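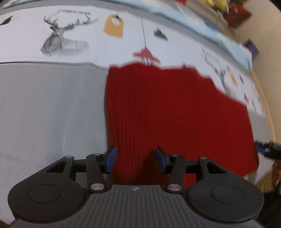

Filed under: Workshop Notes / Knits and Mending

March 2022

Spent the morning on the red knit. Plan was to sort out the folding before cutting any more blanks, and that took longer than the cutting would have.

The rib is fine and runs vertically, and it behaves like every fine rib I've worked with. Pull it sideways and it opens up, let go and it closes again but never to quite the same width. I laid it on the gray table and let it rest before measuring anything. The top edge will not lie straight. I smoothed it with the flat of my hand, left to right, and it crept back into a fold each time. Smoothing from the middle out to both sides is better. Still not good.

Measured the test piece three times:
- straight after laying out: 34 cm across
- after smoothing from the center: 34 again, but the ribs were leaning
- after a shake and a second lay-out: a bit under 34, ribs upright

Going with the third. If the ribs are upright I trust the number, if they lean I don't.

The table is fine for this. I was worried the scratches would catch the yarn but I ran a scrap over the worst of the streaks and it slid without pulling. The raised rim is more of a nuisance. Anything that rides up on it gets a kink, so keep the work well in from the edge. The patterned backdrop with the stags can stay up for now. It is too busy to judge color against, so color checks go to the window.

Yarn is the Kevix, lot 698. The cone we have left is lot 119 and I would not mix them in one piece. Side by side at the window the 119 is a shade duller. Maybe all right for cuffs. Wrote the lot on the cone with a marker because the paper label is coming off.

Folding, second attempt. Pick up one edge at a time, low, close to the table, and carry it over without lifting the rest. Lifting from a corner drags the whole piece into a point and then it all has to be laid out again. Small pinch, too. A big handful of rib leaves creases that need steam. 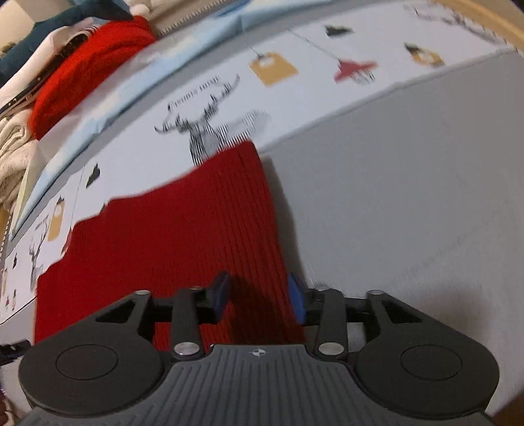 Hoi-yan Chung thinks I should stop fighting the edge and fold with the ribs, in long thirds, then once across. She did the August batch for Indis that way and says the pieces came out of the box flat enough to hang without pressing. She also said to turn each one face in so the outside doesn't pick up lint.

Tried hers on 4 pieces. The long thirds do hold better. The cross fold is bulky at the hem end and wants to spring open, so I put a board on top and left them. Will look after lunch.

After lunch: three good, one sprung. The sprung one has the uneven edge, so I am blaming the edge. It needs trimming and a new bind-off before it goes anywhere.

To do
- steam and re-lay the sprung piece
- ask Anikó Boros if there is any more of 698 or if we reorder
- tissue for the cross fold, we are out
- move the board back to the cutting side when done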